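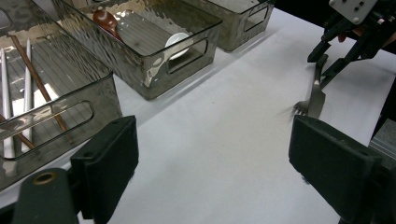

Sorting the utensil drawer

Home > Blog > Kitchen > Sorting the utensil drawer

Print this page | E-mail this to a friend

Posted Sep 1, 2018

The utensil drawer in the Jorthorpe apartment is 14 inches wide and had not been emptied since we moved in. On Saturday morning I pulled the whole thing out, carried it to the table, and tipped it over. It took most of the morning to get through it.

I have tried the store-bought dividers twice. The first set was a bamboo one that expanded, and it slid forward every time the drawer was opened. The second was a molded tray with a slot for forks, a slot for spoons, a slot for knives and two slots for nothing in particular. Chopsticks did not fit in any of them except on the diagonal, and the long spoons had to go in a jar by the stove. The jar got greasy.

So this time I went with separate bins. They are smoky gray plastic, see-through enough to tell what is in them, with handle holes so I can lift one out and take it to the dishwasher. I got them at Atallah, the housewares place on the Trisirthorpe road. They had them in clear and in white too. White would have matched the table better, but it shows coffee drips.

What goes where

The rule I settled on was to sort by how a thing gets used. My old way was by what it was made of, with all the metal in one place and all the wood in another, and that put the table knives in with the can opener.

Chopsticks come first, in a bin of their own. We have a lot of odd ones. The brown wooden ones came from three or four different packs and no two seem to match in length any more. I laid them side by side, paired up what I could, and kept the singles for stirring paint and poking holes for seeds. I like long white ones for serving because they are easy to tell apart from the ones people eat with.

Wooden spoons go in the second bin. I oil mine in June and again around Christmas, and the one I use for soup still has a good shine on the bowl. Anything with a split in it went in the trash. I had been hanging on to a flat spatula with a burned edge for years and that went too.

The third bin is for the table silverware. I left it until the end, which was the right order. It is the set we use three times a day and I did not want to be hunting through it at lunchtime.

Starting from empty

If you do this yourself, wash the bins and the drawer before anything goes back. Ours had crumbs in all four corners and a birthday candle stuck to the bottom. I used warm water and dish soap on the drawer, then left it propped on its side by the window. 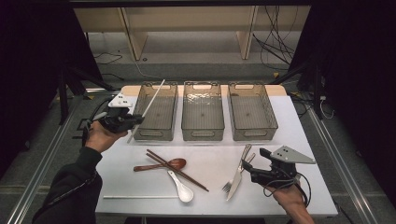 Forks and table knives are what I changed my mind about the most. I had them in separate piles, then together, then separate again. With a fork and a knife lying close together on the table, the way they are there next to the row of bins, they nearly make a place setting already, and that decided it. They share a bin now, handles all pointing the same way. Teaspoons have moved to the shelf by the kettle.

The bins do not quite fill the drawer. There is a gap down the right side where I put the vegetable peeler and the kitchen scissors. A Skosetti liner under the bins keeps them from shifting when the drawer is closed hard. I cut it with the same scissors and it came out a little crooked at the back, where it does not show.

The measuring spoons are still in a bag on the counter. I will get to those next weekend along with the drawer under the microwave, which has the batteries in it.

Contact | Copyright 2018 | Back to top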